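Keeping the clothes cell alive: talk notes
Lutton meetup, July 23, 2022

Hi everybody! Start with the cable story (the Orthorpe crowd has heard it, keep it short). We lost 2 wrist cables in January, both at the connector, and I blamed the software for days. Now every cable gets a big lazy loop at the wrist, then ties along the forearm. Ask who else has snapped one, wait for hands.

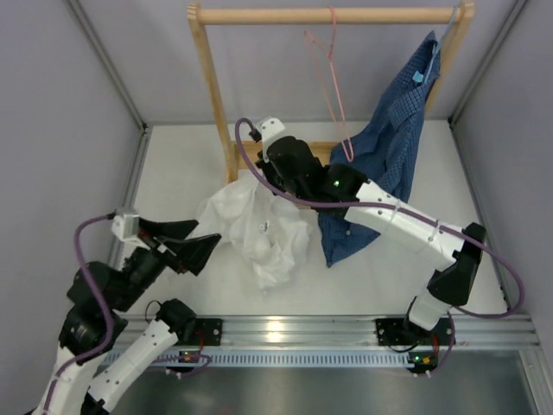 Morning checks

Power off first, please! Then I go along the front rail and put a wrench on the bolts under both arms. A base that's a hair loose makes you miss the hanger way up at the dowel, and you'll swear it's the gripper. Next, swing each arm by hand through its whole reach and watch the purple cable. If it pulls tight anywhere, add slack before you do anything else. Power up, look for green on the joints.
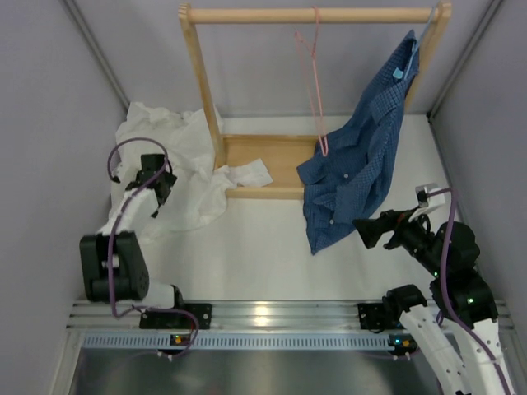
Shirts are the mean ones, by the way, buttons catch on everything, so I wipe the finger pads after around 80 picks and swap them at 4000. Spares come from Esquivel, takes 3 weeks, order early (say that twice). Then questions, and hand out the Lulness checklist.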